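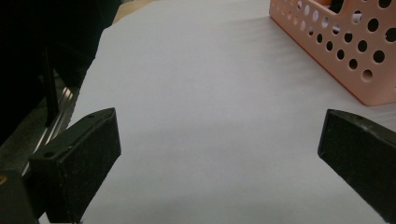

How many examples does one task need?

We ask for 100 accepted examples before the first training run. The Gulstead pick-and-place set now holds 2,594, collected over several months by different operators.

Filed under: Data Collection / Handheld Gripper / FAQ

What counts as one example?

One continuous recording from fingers open to fingers open. Stop between attempts. Two attempts in one file are rejected by the Nekmont checker.

Do I keep failed grasps?

Keep them and tag them "miss". Delete only recordings where tracking was lost.

Should the table be covered?

For the tabletop tasks, use plain white paper. Small wrinkles are fine. Replace the sheet when it tears or carries writing.

Does the basket have to stay in one place?

No. Move it every few recordings and vary the angle. In the first Grillau batch it never moved, and the trained policy reached for the same spot wherever the basket stood.

How fast should I move?

Slower than feels natural. Recordings with blurred fingertips fail the check. Entwistle lost 287 that way in March.

When do I recalibrate?

After any change to the finger mounts, and after every 80 recordings.

Shares: 12 | Comments: 3

Does the "miss" tag count toward the accepted total?

Same question. Our uploads show them in a separate column.

The recalibration interval seems short. We go twice that long with no drift on the rail.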